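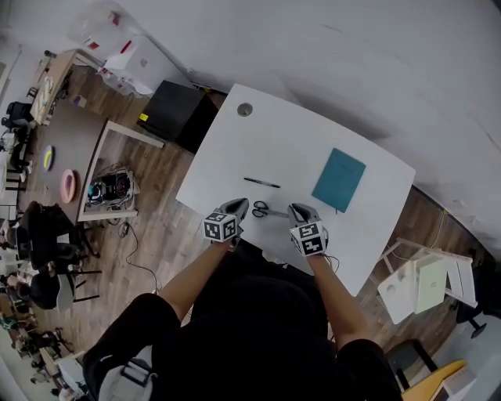
Desk tidying with the Kuvine hand gripper set: tips from the workshop page

The Kuvine set is sold as a pair, one gripper for each hand, with the marker cubes already fitted. Fanell hires it out at 30 pounds a day or sells it for 796 pounds. We have used the pair for recording table jobs to train a sorting arm, and these are the habits worth keeping.

Start with stationery. Scissors, a marker pen and a notebook give you three quite different grips, and you will have them in a drawer already. Lay long things flat and take hold of them near the middle.

Clear the table of anything that isn't part of the job. A plain white top is the easiest to work on, but wipe it first - rubber fingertips pick up crumbs and then slip.

Keep the cubes clean. A dry cloth will do. Spray cleaner left a haze on our first pair, and Fanell charged 9 pounds for a new set of faces.

Lead the cable away from the side you are reaching towards. Sachiko Kobori, who wrote the Stimska handling notes, tapes hers to the forearm. A loose loop works as well if your sleeves are narrow.

Set the table height before putting on the harness. We settled on 70 centimetres.

Stop for a rest when your wrists begin to drop.

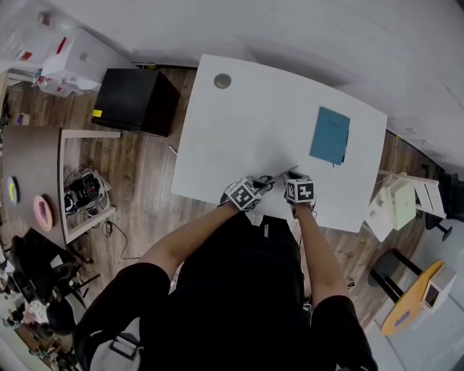
Can I use the Kuvine grippers with an Ogura harness?

The straps fit, but the Ogura buckle sits high on the shoulder and needs letting out by two notches. Fanell sells a longer strap if that is still too tight.

Store the grippers with the fingers open, in the box they came in.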